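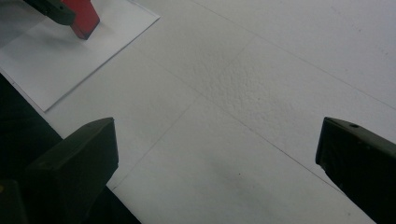
¿En qué orden veo Parbridge si solo conozco la primera temporada?

Hola a todos. Me enganché a Parbridge en las vacaciones, me tragué la primera temporada en 3 noches (dormí fatal y me da igual) y ahora no sé cómo seguir. En la plataforma me aparece la segunda temporada, luego un especial largo que se llama Illanden y además una serie aparte, Nesley, con parte del mismo reparto. Una compañera me dijo que Illanden va antes de la segunda y mi hermano jura que va después. ¿Quién tiene razón? Y otra cosa: ¿Nesley hace falta para entender la historia principal o es para fans? Sin spoilers, por favor, que todavía no sé ni quién se queda con la casa.

Publicada el 10-01-2022

Respuestas

Respuesta 1

¡Qué envidia verla por primera vez! Tu compañera tiene razón a medias. Illanden se estrenó después de la segunda temporada, pero lo que cuenta pasa entre el final de la primera y el principio de la segunda. Yo la vi en orden de estreno y la recomiendo así, porque el especial te enseña una carta que en la segunda temporada se menciona durante varios capítulos sin que sepas lo que dice. Si ves antes Illanden te quedas sin esa intriga, y es de lo mejor de la serie.

Mi orden:

Parbridge, temporada 1
Parbridge, temporada 2
Illanden
Nesley

Nesley se puede ver suelta. Sigue a la hermana pequeña cuando se va a trabajar al hotel Carnegie, y el tono es mucho más de comedia. Los personajes de siempre salen en dos capítulos, nada más, pero la actriz está enorme y el vestuario es una maravilla (los abrigos!!!). A mí me gustó casi más que la original, aunque sé que en los foros eso no se puede decir muy alto. Y ve los créditos finales del último capítulo enteros, no los saltes.

A 245 personas les resultó útil

Respuesta 2

orden de estreno siempre. nesley yo la dejé en el segundo, no me hizo gracia

Respuesta 3

Voy a defender la otra opción, que también tiene su público. La segunda vez que vi la serie puse Illanden justo después de la primera temporada y fue una gozada: entiendes mucho mejor por qué la madre está tan fría en el arranque de la segunda, y el reencuentro en la estación emociona el doble. Para una primera vez estoy de acuerdo con la respuesta de arriba, pero guárdate la idea para cuando la repitas, que la vas a repetir.

Un detalle práctico: Illanden dura casi 2 horas y en algunas televisiones sale partido en dos episodios dentro de «Extras». Es lo mismo, no te falta nada. Si puedes, ponla en versión original con subtítulos, que en el doblaje le cambiaron la voz al padre y despista bastante.

En febrero dicen que llega la tercera temporada, así que te da tiempo de sobra a ponerte al día. ¡Vuelve y cuéntanos qué te pareció el final!

A 17 personas les resultó útil

Preguntas relacionadas

¿Qué canción suena en el baile de Parbridge?
¿Nesley va a tener segunda temporada?
¿Dónde se rodaron los interiores del hotel Carnegie?
Series de época parecidas a Parbridge para ver en familia
¿Por qué cambiaron al actor de doblaje en Illanden?

Contacto | Normas de la comunidad | Privacidad | © 2022 Todos los derechos reservados | Volver arriba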